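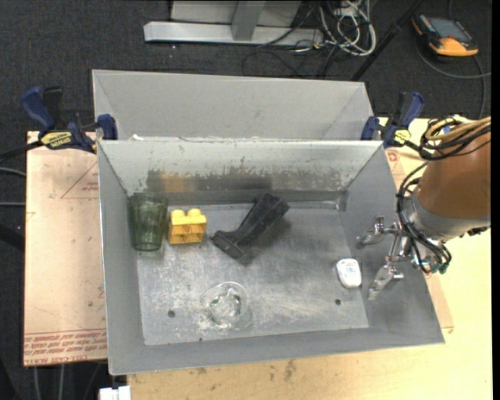

阅读约需 4 分钟 · 16 层回复

分拣台夹爪和料箱保养,求意见

Osside_小寒 楼主
接手这台料箱抓取单元有一阵子了,之前是 Grímur Overgaard 在管,他留下来的维护记录就一页纸,大部分还是手写的,我边猜边干。现在最头疼两件事:一是料箱固定,两个金属箱一前一后靠杆夹压着,手柄我每天早上都要摸一遍,总觉得不踏实;二是透明杯子,箱底全是划痕,杯子往那儿一放,我自己都得眯着眼找,视觉更别提了。大家都怎么弄的?

铁皮柜
先说夹子。木台面上夹金属箱,时间长了木头会压出坑,力就松了。我们后来在台面上打孔,装了两块限位角铁,夹子只管压,不管定位。箱子拿下来洗完放回去,坐标基本不跑。

Osside_小寒 楼主
打孔我也想过,但这张台子后面还要给别的工位用,Hye-jin Ok 不让动,说谁打孔谁赔桌子……

老焊枪
那就别打孔呀,画线!记号笔沿着箱底描一圈,每次对线放回去,再跑一遍标定点。土是土了点,我用了两年。

铁皮柜
描线误差少说一两毫米,抓积木没事,抓小的扁的就悬了。不太赞成。

老焊枪
一两毫米夹爪自己就吃掉了好吧,两指的,又不是吸盘。你那个要求是装配线的要求,他这是抓杂物。

virkley夜班
插一句透明杯的事。箱底反光是大头,后壁也一样,深色的东西立在旁边,会在壁上糊出一条暗带,阈值分割的话很容易把它当成物体。你们用的什么分割?

Osside_小寒 楼主
深度加颜色,比较老的一套。你说的暗带我有!黄积木后面还会多出一块橙黄色的反光,有几次抓取点直接生成在箱壁上了,我还以为是标定飘了,查了一下午……

virkley夜班
那就是了。把箱壁那几个面做成掩膜,先扣掉再分割,改动很小。箱底可以喷哑光漆,或者铺一层薄的深色橡胶垫。

铁皮柜
喷漆别喷,手指一刮就掉,漆渣掉进箱子里比划痕还烦。垫子可以。

dmg_阿盖
我喷过,掉渣属实。但垫子也有坑,厚了箱底高度就变了,碰撞检测里的底面参数一定要跟着改。我们同事 Gisela Carrasco 那次忘了改,手指直接杵下去,指尖歪了,报废一副。

老焊枪
哈哈哈谁没杵过。

Osside_小寒 楼主
杵过+1。说到这个,手指铰接的地方你们多久上一次油?记录上写的是“8 个班次”,但没写用什么油。

dmg_阿盖
两指连杆那种?少量白色锂基脂,棉签点一下就行,多了沾灰。八个班次有点勤,我们按循环次数算,计数器到 2,495 就停下来检查销子,顺便看看气管接头。

Osside_小寒 楼主
2,495 这个数怎么来的,好怪。

dmg_阿盖
最早那副手指就是跑到这个数开始晃的,Þórarinn Grímsdóttir 直接抄进了程序里,后来就没人改过(笑)。

virkley夜班
接头也顺便讲一下。青绿色那种小快插,黑细管从旁边绕下来,弯得太急的话插口那里会慢慢漏气,夹持力一点点往下掉,很难发现。我的办法是断气之前先夹住一个杯子,看保压能撑多久,我这边低于 55 秒就换管。

老焊枪
55 秒太严了吧,我半分钟都照跑。

virkley夜班
你抓积木当然照跑,抓光滑的杯子试试。

老焊枪
行吧,这个我认。线缆倒是真要说一句,腕部那一捆别扎太死,留个环,第六轴转到头的时候要有余量。我见过扎带把皮都磨穿的。

Osside_小寒 楼主
环是留了的,就是底座后面地上那堆线我一直没敢动,怕碰掉哪根。

铁皮柜
停机的时候一根一根贴标签再理。别一次全拔,血泪教训。

Osside_小寒 楼主
更新一下:箱壁掩膜加上了,跑了 149 次抓取,没有再往壁上戳的。透明杯还是不行,偶尔能抓到杯口,大部分时候直接当没看见。垫子十月才能到货,Uvton 那边说缺黑色的,问我灰色行不行。

virkley夜班
灰色别要,跟没铺差不多,等黑的。

铁皮柜
先拿块黑布垫着试试也行,四角压平,记得改底面高度。

Osside_小寒 楼主
好,明天早上试。夹子那边我先按描线的来,铁皮柜别骂我。

铁皮柜
不骂,跑偏了回来跟我说偏多少。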